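新闻稿 可即时发布

三百株老品种苹果苗今冬开始嫁接，Stallcombe果园面向本地家庭与学校开放认领

Stallcombe果园今天宣布，与Fisum苹果协会和Schouten苗圃合作的老品种苹果保存计划进入嫁接阶段。计划在本季嫁接300株苗木，接穗全部来自河谷两岸的老果园、农舍后院和教堂旁边的墙根。收集到的品种共49个，其中22个在目前公开的苗圃目录里已经找不到，有几个连名字都只存在于当地人的口头上。

对我们来说，这是一个盼了好多年的冬天。河谷里的苹果树一年比一年老，有的树心已经空了，春天却照样开满一树花。每次有人打电话来说“我家后院那棵树今年又倒了一根大枝”，我们就觉得该动手了。现在终于动手了！

从一根枝条开始

苹果用种子繁殖，长出来的树和母树往往相差很远。甜的可能变酸，红的可能变黄，早熟的可能拖到霜降以后。想把一个品种原样留下来，最可靠的办法还是嫁接：趁树休眠时剪下一年生的枝条，接到合适的砧木上，绑好，封蜡，等它愈合。

这门手艺在河谷里并不稀奇。老一辈的园主多半都会，很多人的工具就是一把折刀和一卷旧布条。可是果园一块块改种了别的东西，会接树的人也就慢慢少了。所以这次计划除了接树，也教人接树。今年冬天已经开过几次小班，学员把第一次削坏的枝条带回家插在水瓶里当摆设，第二次再来时手就稳多了。

收枝条的过程比原先想的热闹。征集消息贴出去以后，来信很快塞满了果园办公室门口的信箱，有人寄来手绘的地图，在树的位置上画了一颗红心；有人直接把枝条用湿报纸裹着送上门，还附了一罐去年的果酱，说“尝过就知道为什么要留”。我们尝了，确实该留。

接穗剪下以后，按母树分捆，系上写有编号和地点的布签，埋在北墙下的湿沙里保存。每一捆都有一张卡片，写明树在谁的地里、树的大致高度、果子什么时候熟、当地怎么叫、拿来做什么吃。卡片上的字迹五花八门，有些词我们也是第一次见到，比如把刚好能切开而不散的烤苹果叫作“站得住的”。

找回Jonisia

49个品种里，最让人激动的是Jonisia。

这是一个中等大小的晚熟苹果，皮色黄绿，向阳的一面有淡淡的橙晕，果肉紧实，刚摘下来酸得让人眯眼，放到隆冬以后却会变得很香，带一点梨和坚果的味道。河谷里上了年纪的人大多记得它，说小时候阁楼上铺着稻草，稻草里一排一排全是Jonisia，整个屋子都是那股气味。可是当我们开始找树的时候，谁都说“隔壁村有”，到了隔壁村，又说“要往Fisum那边走”。

最后真的是在Fisum找到的。一棵很老的树，斜靠在一段石墙上，主干有一半没了树皮，剩下的半边仍在抽新枝。协会把果子与几份旧的品评笔记逐条对照，形状、萼洼、果梗、储藏后的变化都吻合。我们从这棵树上剪下的接穗不多，全部交给了手最稳的几位师傅，并且分到两处来接，一半在Stallcombe，一半在Schouten苗圃，免得一场鼠害或者一场晚霜就前功尽弃。

也要老实说一句：品种鉴定还没有最后完成。旧笔记之间有互相矛盾的地方，有一份把Jonisia写成早熟品种，怎么看都像是抄错了行。等新树结果，再与母树的果子放在一起比，才算有定论。在那之前，我们在标签上写的是“Jonisia（Fisum老树）”。

砧木怎么选

这次使用了两类砧木。给学校和小院子的，用矮化砧，树长不高，孩子站在地上就能摘到果子，结果也早，不过需要一根结实的支柱，一辈子都离不了。给果园和牧草地的，用乔化砧，要多等几年，但能长成真正的大树，树下可以放羊，可以乘凉，也可以让下一代人抱怨够不着顶上的果子。

Schouten苗圃负责砧木的培育和前期养护。苗圃的土偏沙，排水好，苗木的根系发得很密，起苗时损伤少。嫁接后的苗木先在苗圃的垄上长一个生长季，期间除萌、绑扶、松绑，落叶以后再移出来定植。

有朋友来信问，能不能现在就把接好的苗领回家。我们完全理解这种心情，可是刚接上的树很娇气，碰一下就可能错位，请再耐心等等。等待期间可以先做一件很有用的事：看看自家地里哪一处冬天不积水，哪一处下午还有太阳。把坑的位置想好，比什么都强。

学校果园

本地有意参加的学校可以申请一小片“五味果园”：早熟的、晚熟的、生吃的、烹饪的、榨汁的，各选一株，从秋天一直吃到来年。品种由学生投票决定。我们会提供选种时用的品尝笔记，也会把每个品种的母树故事抄一份送去，贴在教室里正好。

申请不需要很大的地方。一段朝南的围栏就能种扶壁式的苹果，把枝条横着绑开，像一只张开的手。有所学校已经来信，说他们只有停车场旁边的一条草坪，问可不可以。当然可以！请注意与车位留出一点距离，落果踩在轮胎下面会很滑。

教学材料也在编写，内容包括怎样看芽、怎样给花数瓣、怎样辨认授粉的熊蜂和壁蜂，以及一份不用烤箱的苹果食谱。材料将免费提供，任何学校都可以复印使用。

老果园里的邻居

留住老树，也留住了住在树上的一大家子。老苹果树的树洞里有山雀做窝，翘起的树皮底下有瓢虫过冬，地上的落果到了深秋还能喂饱成群的田鸫。枝丫上的地衣常被当成病害，其实大多与树相安无事，不必刮掉，更不必喷药。

因此我们在果园里留下了40棵老树不作更新，只做必要的修剪，把可能砸到小路的枯枝取下来，其余保持原状。取下的粗枝就近堆在树篱边，给甲虫和刺猬用。新苗种在老树之间的空当里，等新树成形时，老树也许还在，也许已经躺下，两代树总有一段时间可以做伴。

春天的草我们会晚一些割，让蒲公英和碎米荠先开完。来散步的朋友看到草深，请沿着割出来的小径走，也请给狗系上绳子，草丛里有时会有地面营巢的鸟。

认领一株树

苹果苗认领即日起接受登记。认领人可以选择把树带回自己的院子，也可以把树留在Stallcombe果园，由果园照看，认领人随时来看望，结果以后来摘。每株树都会挂上刻有品种名的木牌，品种名旁边可以再刻一个自己取的小名。已经登记的小名里有“外婆的那棵”“迟到先生”和“别偷吃”，我们都很喜欢。

同一个品种登记人数较多时，按登记先后安排，排不到的会转入下一个嫁接季。Jonisia今年不开放认领，所有成活的苗先作母本，等枝条够用了再分给大家。我们知道很多人就是冲着它来的，请相信我们比谁都想早点把它种得到处都是。

登记时请写明：
院子所在的村镇和大致朝向
土壤情况，黏土、沙土或者不清楚都可以
希望要高树还是矮树
喜欢酸一点还是甜一点
附近有没有别的苹果树或者海棠（关系到授粉）

最后一项常被忽略。多数苹果需要另一个花期相近的品种来授粉，邻居家的树就很管用，所以不妨敲敲邻居的门，一起来登记。

夏季开放日

8月，果园将举办夏季开放日，正赶上最早熟的几个品种上枝。当天安排了早苹果品尝、夏季修剪示范、芽接入门，还有一台从旧谷仓里修好的手摇榨汁机，欢迎自带瓶子。芽接在夏天做，一片小小的芽插进T形切口里，比冬天的枝接还要省材料，非常适合初学的人。

开放日的形式会根据届时的公共卫生要求调整。如果不能聚集，我们会改为分时段入园，品尝改成可以带走的小纸袋，示范则搬到果园南头最宽敞的那块草地上。无论如何，苹果是会熟的。

还在找的几种苹果

下列几种在来信中多次提到，我们至今没有见到树，如果您知道下落，请务必告诉我们：

“钟楼红”，据说小而扁，果肉里有红丝，敲钟节前后成熟。
“面包师傅”，大个的烹饪苹果，烤后蓬松，皮会自己裂开。
“羊圈甜”，长在牧场边上，羊最先知道它熟了。

哪怕只是一张旧照片、一页菜谱或者一句长辈的话，都很有帮助。枝条请先不要剪，来信告诉我们位置就好，我们会约时间上门，并且征得地主同意。
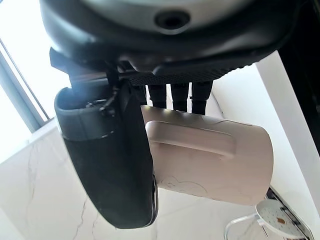
Stallcombe，2021年2月19日

关于Stallcombe果园
Stallcombe果园是一座由本地居民共同经营的传统果园，种植苹果、梨、李和榅桲，全年白天向步行者开放。果园每年冬季开设修剪课和嫁接课，秋季提供代客榨汁，果渣送给附近农场喂猪。

关于Fisum苹果协会
Fisum苹果协会收集和整理河谷地区的苹果品种资料，并在收获季节为公众提供品种辨认。送来辨认的果子请选成熟、无虫伤、带果梗的，同一棵树多带几个，另附几片叶子。请不要洗，也不要擦亮，果粉是辨认的线索。

关于Schouten苗圃
Schouten苗圃培育果树砧木与裸根果苗，并为本计划提供苗床与冷藏空间。

编辑须知
文中“老品种”指在河谷地区长期栽培、目前已很少有商业繁殖的品种。Jonisia的鉴定仍在进行，引用时请保留这一说明。果园的品种卡片可供媒体查阅，涉及私人院落的树木，位置只写到村镇。
媒体采访与参观请提前与果园办公室联系。靴子请自备，北边的小门那一段路冬天很泥泞。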